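From: Dalia Org
To: Harnivville Fruit Growers list
Subject: Re: [growers] passionfruit vine, all flowers and no fruit

Hi Triin and everyone,

Sorry for the slow answer, I had family staying and the computer was under a pile of coats. Your vine sounds so much like mine did in its second summer that I had to go and dig out my notebook. More on that in a second. First the two pictures, then on to your vine. 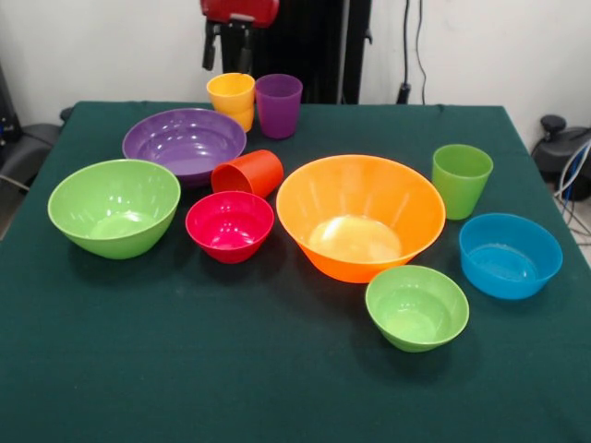
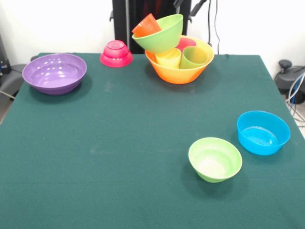

Plastic bowls and cups on the green cloth, both pictures.

OK, passionfruit. Let me paste in what you wrote so people who joined after February can follow along:

> On the list, Triin Uibo wrote:
>
> My purple passionfruit came from the nursery in Driltow two
> years ago as a little stick in a pot. Now it covers the whole
> back fence and is working on the shed. It has been blooming
> like crazy for weeks but the flowers drop off after a day and
> I have had 7 fruit total, all of them the size of a walnut.
> I feed it every two weeks with the same stuff I use on the
> lawn. Full sun, sandy soil, I water when I remember.
> My neighbor says I need a second vine. Is that true?
> I don't really have room for one!
>
> Triin

So, the lawn food. Stop the lawn food! It's nearly all nitrogen, and a passion vine on nitrogen will give you leaves until you can't find the fence. I did the very same thing with a bag my brother-in-law left in the garage. Switch to something made for tomatoes or fruit trees (look for the last number on the bag being bigger than the first one) and go easy, a handful scattered wide and watered in, then leave it alone for a month or so.

On the second vine, your neighbor may be thinking of the yellow kind. Most yellow ones won't set fruit with their own pollen and do want a different vine nearby. The purple ones are usually fine on their own. If yours really came labeled purple I wouldn't buy anything yet. Do you still have the tag?

What I would do is go out with a small paintbrush and help it along. The flowers are built for big fat bees, and the little ones can crawl all over the nectar and never touch the parts that matter. Purple ones tend to open in the morning, yellow ones more like noon or after. Dab the brush on the yellow dusty anthers hanging underneath, then onto the three sticky knobs at the top. If the knobs are still standing straight up, give them an hour to bend down and try again. I did 40 flowers one week, tied a bit of red yarn on each, and most of them held. The ones I skipped mostly dropped. My husband thought I'd lost my mind, out there in a bathrobe with a watercolor brush.

Water matters more than I used to think too. In sand, "when I remember" is probably not enough, and small fruit with not much in it is what I get every time I let mine dry out while they're filling. Deep soak, thick mulch, keep the mulch a few inches back from the stem.

And prune it, but not now while it's blooming. Wait until the worst of the cold is over and then take it back by a third. Fruit comes on new growth, so all that old tangle on the shed isn't doing you any good. I total mine up every year and the first season after a real haircut I picked 336, which is a silly amount of passionfruit for two people. I still have pulp in the freezer in ice cube trays.

One other thing, has anyone else tried the Brudley rootstock? I put in a grafted one last spring and it keeps sending up suckers from below the graft. I rub them off and there are more by the next weekend. Văduva is the only place I know that carries it and they don't answer email. If it's going to be like this forever I may just pull it and plant a cutting from my old one.

Triin, send me your street again and I'll drop off a spare brush and some yarn.

Dalia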